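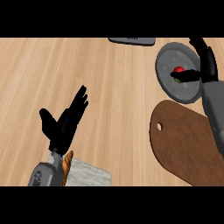 Bonnes pratiques en simulation bimanuelle : galerie du banc « cuisine »

Cette page complète le guide interne de Nevmont sur les tâches de table à deux bras. Elle s'adresse aux équipes qui préparent des scènes simulées et à celles qui relisent les épisodes avant leur versement au jeu commun. Les règles citées sont celles de la version 2 du guide, en vigueur depuis juillet. La version précédente reste consultable dans les archives, mais elle ne s'applique plus aux nouveaux lots.

Approche de l'objet (règle 4)
Bras droit au-dessus de l'assiette, un doigt posé sur la petite boule rouge brillante. Le premier contact doit être enregistré comme un événement distinct de la saisie, même si les deux se suivent de près. Un épisode dans lequel ils sont confondus est renvoyé à son auteur.

Bras inactif (règle 5)
La main gauche reste ouverte, à l'écart de l'assiette. Le bras qui ne travaille pas garde sa pose pendant toute la manipulation et n'entre pas dans le volume de l'autre. Si la tâche prévoit un passage de main à main, ce volume est déclaré partagé dans la fiche de scène, avant le lancement et jamais après coup.

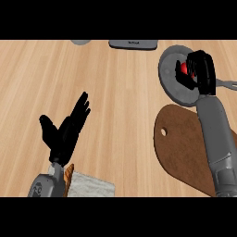
Rendu de simulation : Wiroj Sukprasert / atelier Kaewmanee. Reproduction autorisée avec mention de la source.

Saisie (règle 6)
La main droite couvre la boule rouge, doigts repliés, au-dessus de l'assiette grise. Quand la main masque une bonne partie de l'objet, l'état de la saisie se lit dans les données de contact. L'image seule ne suffit pas pour valider.

Objets voisins (règle 8)
La fourchette, la planche à découper et le linge blanc ne font pas partie de la cible. Ils figurent quand même dans la fiche de scène, avec leur pose de départ. Tout déplacement involontaire est noté, y compris lorsque la tâche principale aboutit. L'avant-bras droit passe au-dessus de la planche : c'est le cas type où l'on vérifie la distance sur toute la longueur du bras, et pas seulement au bout des doigts.

Relecture
Le lot Caden compte 4 000 épisodes, dont 738 ont été relus image par image. Chaque épisode contesté passe devant deux relecteurs, qui rendent leur avis séparément dans Zelex. En cas de désaccord, l'épisode est mis de côté jusqu'à la révision suivante du guide.

Les fiches de scène vierges et la grille de relecture se trouvent dans la rubrique Documents. Pour signaler une erreur de légende, indiquer le numéro de la règle concernée et écrire à l'équipe Nevmont.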